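Vilomside Short Courses
Practical Robotics, Session 5: the Sekano hand-held kit

Before the next session please read these notes and bring your log sheet from July, if you still have it. We're spending the whole session on the Sekano kit and I can't wait, it's the nicest bit of equipment we've had on the course for ages.

What comes with it
Two hand-held grippers, a camera for each, cables, a spare set of finger pads and the Floter software on a stick. You hold a gripper in each hand and do a job the way you'd do it at home, and Floter saves the camera view along with how far the fingers are open. Those recordings are what we feed to the arm in Session 6.

What I like
It's light! After 80 recordings my wrists were fine, which I can't say for the older kit. The fingers open wide and the squeeze follows your hand closely, so you soon stop thinking about it. Setting up took me 10 minutes, most of it spent looking for the right socket.
I also like that you can take it anywhere. A lab bench is tidy and dull, and an arm trained only on a tidy bench gets into a muddle over a rug with a pattern or a shiny bag (we saw plenty of that last term).

What I like less
Thin, slippery packaging is hard work. You close the fingers, you think you have it, and out it slides. Coming in low from the side helps a bit.
Floter shows its battery warning in very small letters. Keep an eye on it.
The printed guide skips the step where you match the left and right clocks. Do this first, every time. If they are out, the two recordings won't line up and you'll have to start again.

How we'll score it
Each pair makes 5 recordings of the same job, then swaps. Mark each one as clean, fumbled or dropped. Don't throw the fumbled ones away, we want them! The class target is 300 recordings by the end of the block, counting the ones from home.

Things to think about as you work
Which objects do you pick up differently with a gripper than with your fingers?
When do you reach for the second gripper, and could one have done the job?
What does the camera lose sight of as you get close?

Home recordings go in the Hoani folder, with your initials and the room in the name. Strong daylight from a window is fine, just write it down.

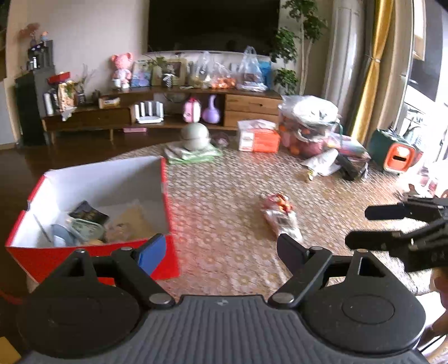
Posted 2025-09-28 | Vilomside Short Courses, robotics tutor

Living-room clearing, fingers wide open and nothing between them. The snack package on the rug is a good one to practise on. Try it from the near end and then from the side, and note which works better for you. Bigger things such as the carton and the full plastic bag further back are worth a go with both grippers. Log sheets for this job are on the course page, two to a side, so print double if you're working as a pair.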